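다관절 핸드와 평행 그리퍼의 용기 파지 비교
중간 보고서 (6월)

1. 목적

우리 조는 물류 작업용 로봇 팔에 어떤 말단 장치를 다는 것이 나은지 알아보기로 했다. 비교 대상은 손가락이 여러 마디로 된 다관절 핸드 Munia와 두 손가락 평행 그리퍼 Trodero이다. 제어기는 두 경우 모두 Vinivia를 썼고 팔도 같은 것을 썼다. 지도는 Tien-fu Kan 선생님이 맡아 주셨다.

2. 방법

대상물은 라벨이 붙은 플라스틱 병과 종이 상자, 납작한 판 종류로 정했다. 한 대상물에 대해 말단 장치마다 200회씩 파지를 시도하고, 들어 올린 뒤 5초 동안 떨어뜨리지 않으면 성공으로 기록했다. 손목 카메라 영상은 모두 저장해서 실패 원인을 나눌 때 다시 보았다. 조명은 작업장 천장등을 그대로 사용했고 따로 가리지 않았다.

다관절 핸드는 손가락 끝으로 집는 방식과 손가락을 굽혀 가장자리를 감싸는 방식을 둘 다 시험했다. 판을 잡을 때는 감싸는 방식만 썼다. 끝으로 집으면 판이 돌아가는 일이 잦았다.
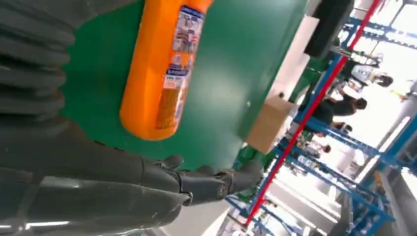
손목 카메라만으로 파지 성공 여부를 판정할 수 있는가?

병처럼 색이 뚜렷한 물체는 대체로 판정할 수 있지만, 손가락이 물체 뒤로 들어가 접촉면이 가려지면 관절 전류 값을 같이 봐야 한다. 우리는 영상과 전류의 판정이 서로 다르면 사람이 영상을 다시 보고 결정했다.

3. 결과

병에서는 두 장치의 차이가 크지 않았다. 평행 그리퍼는 병이 비스듬히 누워 있을 때 미끄러지는 경우가 많았고, 다관절 핸드는 접근 각도가 틀어져도 잡는 편이었다. 대신 한 번 잡는 데 걸리는 시간은 다관절 핸드가 더 길었다. 상자는 평행 그리퍼가 나았다. 판은 평행 그리퍼의 벌림 폭 안에 두께가 들어오는데도 무게 때문에 끝이 처졌고, 감싸 잡는 쪽이 안정적이었다.

실패로 기록된 영상 중 46건은 원인을 정하지 못했다. 대부분 밝은 배경 쪽으로 카메라가 향해 물체 윤곽이 날아간 경우였다. 노출을 고정하면 줄어들 것으로 보이지만 아직 확인하지 못했다.

4. 문제점

다관절 핸드의 손가락 관절 하나에서 영점이 조금씩 밀렸다. 약 4000회 구동한 뒤부터 눈에 띄었고, 그 뒤로는 매일 시작 전에 영점을 다시 잡았다. 팔의 주름 보호 커버가 손목을 많이 꺾을 때 접히면서 움직임을 방해하는 일도 있었다. Lai 보정 프로그램은 핸드 쪽 좌표계를 지원하지 않아 변환 행렬을 직접 넣었다.

5. 남은 일

카메라 노출을 고정한 상태에서 병과 판 시험을 다시 한다. 평행 그리퍼에 고무 패드를 붙인 조건도 추가할 예정이며, 패드 두께는 아직 정하지 않았다.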